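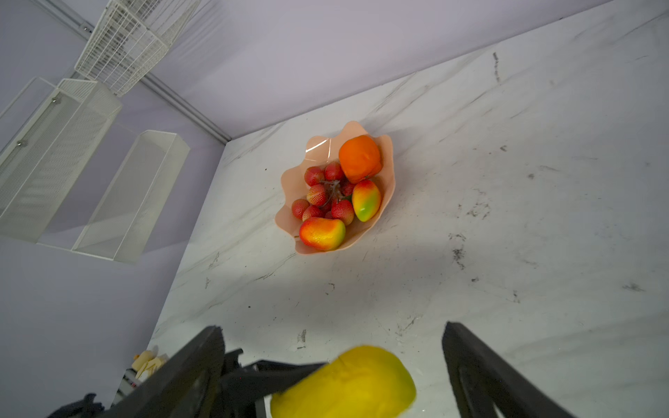

Working Rules for a Shared Robot Arm
Student project report
Sosina Berhe
Project partner: Teshome workshop, Sevstead

1. Background

In our laboratory many students use the same robot arm. Each group had its own habits, and these habits were passed on by speaking. When a student finished the course, the habits were lost. My project was to write one set of rules for the kitchen tasks, where the arm picks up toy food and puts it in a bowl or a basket. I wanted rules which a new student can read in a few minutes before the first session.

I started in March. First I read the manual of the arm and the general safety sheet of our building. After this I sat with the other groups and wrote down what they did, without correcting them. The largest differences were in three matters: who may stand near the arm, how the speed is chosen, and what must be written in the log.

2. The rules

2.1 Before the session. The operator presses the emergency stop once and checks that the arm does not move. The cables at the wrist are checked by hand. Loose cables must be fixed before power is given to the arm.

2.2 People. There are always 2 persons in the room, one operator and one observer. The observer keeps a hand near the stop button and does not use a phone. Nobody puts a hand over the countertop when the arm has power, even to correct the position of a fruit.

2.3 Speed. A new program is run first at the lowest speed. The speed may be raised only after the full movement has been seen one time from start to end.

2.4 Gripping. Artificial fruit is light and often smooth, so a student wants to close the fingers with more force. This is not allowed without a note in the log. If an object slips, the operator stops, moves back and tries another angle.

2.5 The log. Every attempt is written, also the bad ones. An attempt which was stopped by the observer is marked with S. We used the Duto sheet for this, with one line for each attempt.

3. Trial of the rules

Two groups worked with the rules for the rest of the term. Together they wrote 799 attempts in the log. Of these, 91 were marked with S. I had expected a smaller number, but when I asked the observers, they told me that before the rules they often waited and hoped that the arm would correct itself.

Rule 2.3 was the least liked. One group said that it made the Saturday session too long. I kept the rule, but I changed the text so that it is needed only for a new program and not for each new object.

4. Open points

The rules do not say what to do when the camera at the wrist gives a late picture. The Indow group has a draft for this and I will compare it with mine. The mark S should also be divided, so that a stop for safety can be separated from a stop for a dropped object.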